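Hivstead Travel Kit Inspection, Packing Bench
Checked by: Divina Ignacio
Reviewed by: Killian Bouvier
Date: 8/27/23
Kit no. 237

1. Bench surface
Clear of crumbs, pins and tape residue. Pass.
Comment: Wipe again before the next batch. Porketti cleaner only; the old spray left a film that transferred to the windows.

2. Zipper
Open and close over the full length, 10 cycles. No skipped teeth, no fabric caught in the slider. Pass.
Comment: Slightly stiff at the corner. Within tolerance. Do not lubricate.

3. Seams and corners
Pull test by hand at each corner. No thread breaks. Pass.
Comment: One loose thread end trimmed at the base.

4. Window panel
Clear panel to be free of splits, creases and clouding, and fully joined to the border. Pass.
Comment: The panel sits inside a sage-green border on this model. Look for lifting along the join, especially at the rounded corners. Killian found lifting on 2 cases from the July delivery, both returned to Sengar. 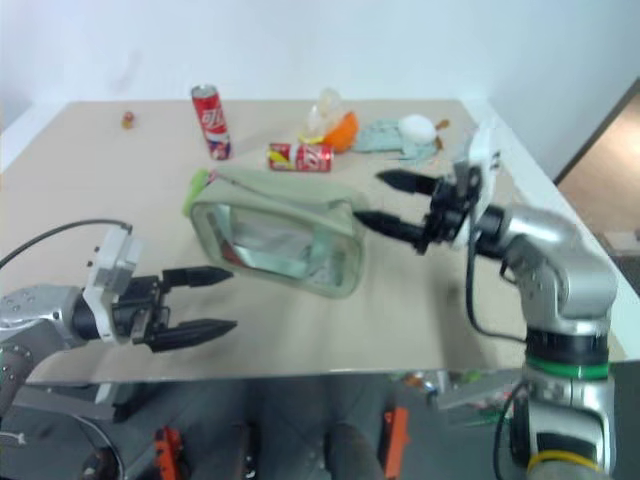
Should a case be rejected if the contents press against the window?
Only if the panel bulges or the zipper will not close without force. Folded fabric touching the panel is acceptable. Repack flat and test the zipper again before rejecting.

5. Contents
Soft items folded, no hard edges against the window. Liquids bagged separately. Pass.
Comment: Packing list initialed by D. Kaushik. Spare list placed in the kit folder.

6. Small parts
Zipper pull secure under a firm tug. No detachable part that could come off in a child's hand. Pass.
Comment: Pull attachment to be rechecked at the next inspection. The supplier changed the ring.

7. Odor and residue
No solvent smell after the case has stood closed overnight. Not done.
Comment: Case was packed the same morning. Eimear Dolan to complete and initial.

8. Label
Kit number legible, matches folder. Pass.

Status: HOLD pending item 7. Store flat on the Zirville shelf, nothing stacked on top.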